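Store Task Working Group, Nastari project
Minutes, July 9, 2024
Chair: Obinna Fashola
Notes: Kelechi Okoro

1. Minutes of the June meeting
Accepted with one change: the wrist calibration item belongs to Igwe, not to Brargate.

2. Remote control sessions
Kelechi reported that the snack shelf task now stands at around 2,000 accepted demonstrations. The target is still 3,000. Bags near the shelf lip remain the slowest to pick. Operators tend to close the fingers too early and push the bag back. Kelechi asked that they bring the right hand in from below and pause before closing. Agreed.

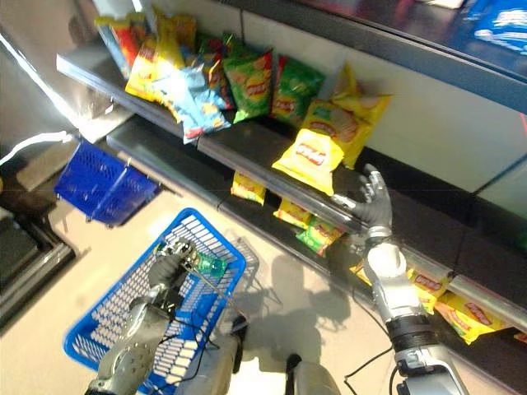
Obinna asked whether the left hand should let go of the basket between picks. The group decided it should keep its grip for the whole episode. Setting the basket down adds time and gives the model a second task to learn — this can be recorded separately later.

3. Failed attempts
Dropped bags are to be kept if the operator recovers without a reset. Episodes ended by an operator are to be tagged and left out of training. Kelechi will go back over the last 50 tagged episodes, as two operators have been using different tags.

4. Delay on the control link
Operators at Grollness reported lag in the finger control, mostly in the afternoon. Arm motion was not affected. Obinna will ask Igwe for the logs. No new sessions from Grollness until then.

5. Shelf layouts
Brargate wants more mixed rows and more bags lying flat. Agreed, starting with the next batch. Lower shelf picks to be logged under their own task name.

Actions
Kelechi — tag review, revised operator sheet
Obinna — link logs, reply to Brargate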